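The Clarkholm Gauge

Decha Limsakul read the river gauge at Clarkholm twice a day and wrote the figure in a ledger with ruled columns.
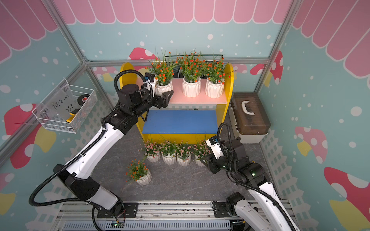 The instrument was a Heinonen float gauge, fitted in January of the year the weir was rebuilt. It had a copper float, a counterweight and a brass dial marked in centimetres. The error allowed was one centimetre either way. At 17 the mill sluice was shut. At 205 the lower road was closed.

On 25th August he recorded 62 at the morning reading and 62 at the evening reading. It had rained for most of the day. He tapped the glass, waited, and tapped it again. Then he wrote a small q beside the second figure, the mark for a doubtful value.

Britta Ehlers came up from the district office at Serkero with a case of tools and a spare cable. She removed the cover of the stilling well and lowered a weighted tape.

"Eighty-two," she said.

"The dial says 62."

"Then you have an offset of 20. How long have you had it?"

He did not know. She asked for the ledger and turned back through it, page by page, comparing his figures with those from the station at Amutia, upstream. The two columns kept the same distance apart for weeks - then for months. She stopped at a page in her predecessor's time and put her finger on one line. The handwriting was not Decha's.

"My father's," he said. "He did the readings until his eyes went."

"There is no q against it."

"No. He never used one."

She cleaned the pulley, reset the pointer and signed the adjustment. The rules required every reading after the fault to be corrected in red, with the original left legible. She gave him the pen.

He began with his own entries and worked backwards. The light went at the third page and he lit the lamp. When he reached the line in the other hand he wrote the new figure above it, blotted it, and added his initials, which were the same as his father's.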